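An Afternoon Among the Tablecloths: Open House at Grenumico

2024-09-03

I've been to a fair number of open houses by now, and most of them come down to a lobby, a slide show and a plate of dry cookies. Grenumico's was a whole different thing! They opened up their big household workshop in Narna, the place where they study how people do ordinary chores at home, and let us wander in among the tables while the day's work went on around us.

I signed up back in May, when the list opened, and I'm so glad I did.

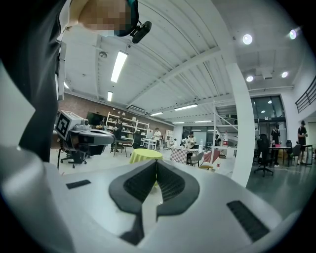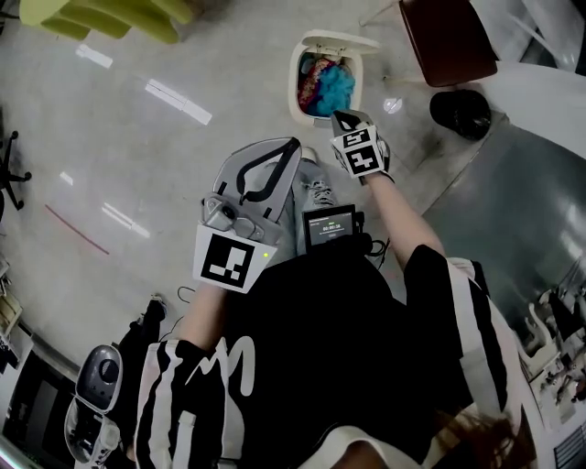 The building used to belong to Achterberg, a firm that made buttons and later zippers, and Grenumico has been in it for two years. They've kept a lot of the old brick, which I love. You come up a flight of steel stairs (there are 19 steps, painted with numbers by someone at the button works, and every child in our group read them out loud), then through a heavy sliding door, and there you are in a huge open room full of the sort of furniture you'd find at your aunt's house.

The tables were what won me over. I had expected something cold and tidy, and what I got was tablecloths. A round table in a yellow-green cloth, like the inside of a lime, and past it another in red-and-white checks that made me want a slice of pie on the spot. Our guide told us that the cloths get changed around all the time, as homes don't look alike and the workshop shouldn't either. A checkered cloth is apparently a harder thing to work on than a plain one. Small things get lost among the squares. I tried it with a handful of coins when I got home, on my own kitchen table, and it's true, I missed two of them!

Then there were the shelves. I could have stood in front of the tall white unit for an hour. It holds boxes and odds and ends, and the rule is that everything gets used. One of the people on our tour asked whether anything on it had been bought new, and the answer was hardly ever. Most of it comes from yard sales and from Malorance, the secondhand store two streets over, where I ended up later on (more on that below).

Laundry was the chore I had come for. I'm the one who does it at our place, and I have strong feelings about it. We got a good long talk on hampers – how tall they should be, whether a lid helps or just gets in the way, what happens to the socks at the bottom. The people who work there time their chores, and they were happy to chat about what slows a person down. Folding gets all the attention, they said, but getting things in and out of the hamper is where a lot of the fuss is, as clothes cling to each other and come up in a big knot. I felt so understood.

They keep a log on the wall by the coat hooks with the number of chores finished since the start of the year, and it stood at 1108 when we came in. A man in our group guessed that he did that many in a week. We all laughed, though I think he may have meant it.

My favorite stretch was the question half hour. There were nearly 50 of us, so it ran long, and the questions were wonderful. Do left-handed people set a table in a different order? (Some do, and they start with the glasses.) What is the worst thing to put away? (Fitted sheets, by a mile, with charging cords in second place.) A girl who must have been seven wanted to know if anyone there ever had to clean up twice, and was told yes, many times a day, because once the mess is gone they have to make it again. She looked horrified.

A few practical notes if you'd like to go. Wear shoes with soft soles, the stairs ring like a bell and it's a long way up. There is an elevator, but you have to ask for it at the side entrance on the canal side. Bags go in the lockers downstairs and you need a coin. The coffee is good and the restroom is down the hall past the sliding door, on the left. Leave more time than you think – the program said one hour and I was there for well over two.

The one thing I'd wish for is a bit more for people to try with their own hands. There was a folding corner near the exit with a stack of dish towels, and it was mobbed the whole time. Put out a second stack and you'd have twice as many happy people.

Afterward I walked over to Malorance, with my head still full of tablecloths, and yes, I bought one. Blue checks, a small burn mark near one corner, four dollars. It's on our table now, and the burn is hidden under the fruit bowl. The next open house is planned for spring, and sign-up is by postcard or at the front desk.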